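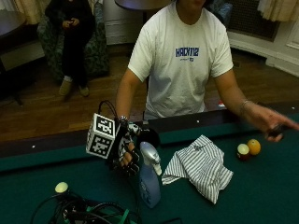
Who decides whether a demonstration is good enough to keep?

The person who checks it against the written rules, who must be someone other than the person who performed it.

November 8, 2023
Prurnine project group, final report

That was rule one, and it took us until the end of September to write it down. Before then each of us approved our own recordings. The approval rate was superb.

Prurnine is our attempt at a rulebook for recording human hand demonstrations that a robot can later learn from. The learning itself belongs to another module and another group, who have had our folder for a fortnight and have not complained yet. Our job was the part before that: how to set up, what to record, what to throw away and what to write next to it. We were asked for "a short standard based on practical experience". We had the practical experience first and the standard second, and this is visible in the data.

What we started with

Our first rulebook was one page long and mostly said to be careful. It told the performer to move "naturally". Asked to move naturally, people slow down and pick up a cloth as if it were evidence. It also said the work surface should be "suitable". Under that wording a pool table is suitable, being flat and green and the right height for leaning on, and a kitchen worktop is no more suitable than that. We have kept the word but now say what it means: level, not shiny, large enough that nothing has to be stacked, and the same one for the whole session.

We set ourselves 1,000 recordings. When we went back over them with the second version of the rules in hand, 104 had to go. Most failed on the marker rule, described below. A smaller group failed because the task name in the log didn't match the task. One is logged as "wipe" and contains a conversation.

The rules as they stand

There are seven. Rule one is above. The others, in the order we had to learn them:

The marker cube on the back of the glove must have at least one full face towards the camera from start to finish. Two is better. Performers should practise the reach once without recording, and if the wrist turns the cube away, move the object and leave the wrist alone.

Cables go up and away from the hand. Any cable not in use comes off the work surface. We broke this rule more than any other and would like to be marked on the wording.

Objects are put down by someone, on purpose, before each recording. A cloth may be crumpled, but the log must say crumpled. We had a long argument over whether a cloth can be crumpled in the same way twice. It can't, and the rule now asks only for the word.

Anything that isn't part of the task is either cleared away or listed. Snooker people and pool people in the group both felt that the balls counted as part of the table. They do not.

People in the background must have been asked. Sitting quietly in an armchair is not consent, it is only sitting. We use a one-paragraph sheet and keep faces out of the picture wherever the camera position allows.

Stop after 40 recordings and change performer. The glove gets warm and the performer gets creative.

What we borrowed

We looked for an existing standard to copy and found plenty on keeping people away from moving arms, very little on people wearing gloves and holding spray bottles. The log layout comes from Plistix, a template passed down from last year's group, with eleven columns nobody could explain removed. Our file naming follows the Sirkari scheme used in the department, which puts the date first and is dull to read and very easy to sort. We should have adopted it in the first week. The folder called "new_final_use_this" is a matter of record and has been left in place as a warning.

What didn't work

We tried scoring each recording out of five. Two of us never gave a five and one of us never gave anything else, so the scores measured the checker. Keep or discard, with a reason in plain words, has been far more useful. "Cube hidden when lifting bottle" tells the next performer something. "3" does not.

We also wrote a rule about jewellery and then withdrew it. Rings under a sensor glove are a bad idea and the setup notes already say so. Bracelets above it caused no rejections that we could trace, and a rule with no failures behind it was hard to defend in the group meeting, though one of us tried for most of an hour.

Still open

We don't have a good rule for liquids. At present the log has a box marked "contents" where the performer writes what is in the bottle, and an empty bottle is recorded as a different task from a full one. Whether the weight makes enough difference to the grip to justify this, we can't say from our data. The rulebook is in the Ziółkowski room folder with the consent sheet and the blank log. Version four is the one to use. Version five is a copy of version three.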